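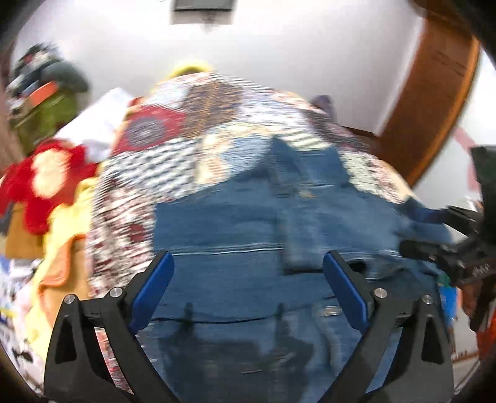 Fuvadcombe, May. Flallora will open its spring denim and quilt collection on Thursday at 9 a.m. in the Mokgethi hall. Households may bring clean jeans, bedspreads and quilts in any size. Last year residents gave 2753 items, of which 420 were pairs of jeans.

"Please check the pockets and fold each piece before you come," said Lwazi Mathebula, director of Flallora. Garments needing repair will go to the Ferkska sewing workshop, led by Johannes Zulu. The collection runs for 14 days.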